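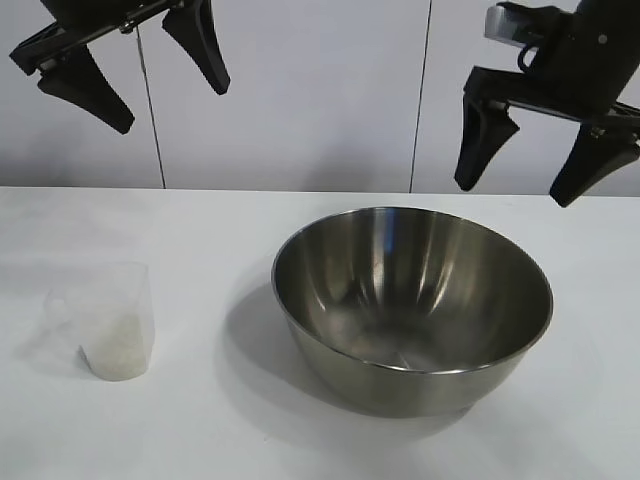

*Stainless steel mixing bowl, with a small clear measuring cup.*

# Curlow Overnight Bread Mix

A white loaf with proper chew and a crackly crust, from a bag you can leave alone until morning! Curlow is our slow mix — strong white flour, a little rye, sea salt and dried yeast, milled and blended at Orach. Antonina Moroz wrote the recipe for her own kitchen first (she bakes most nights) and we've barely touched it.

**To make one large loaf**

Tip the whole bag into a big bowl and add cool tap water as marked on the packet. Stir until there's no dry flour left, then cover it and go to bed. It will look rough and rather unpromising. In the morning it should be puffy and full of bubbles, and it smells wonderful. 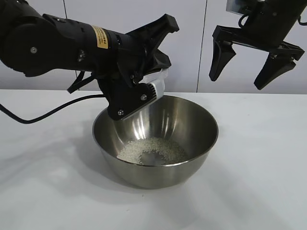 *Mixing bowl on a white tabletop.*

Fold the dough over itself 3 times, leave it for 56 minutes while the oven heats, and bake in a lidded pot until the crust is as dark as you dare. Go darker than you think — the flavour is all in there.

**New for October: Venckus**

Same method, but with toasted caraway and more rye. It's lovely with smoked fish or a thick slice of cheese, and it keeps a day or so longer than the white.

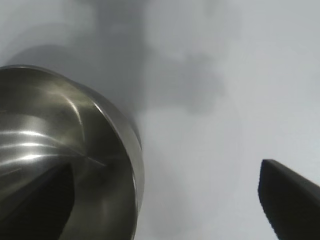

*Polished steel, rolled rim.*

**Good to know**

- Contains wheat and rye
- Store somewhere cool and dry, and use within 5 months
- Almost 67% water to flour, so expect a sticky dough
- Halves well if you have kitchen scales
- Also sold by the sack from the Drenano shop; ask at the counter

Page updated 2018-08-06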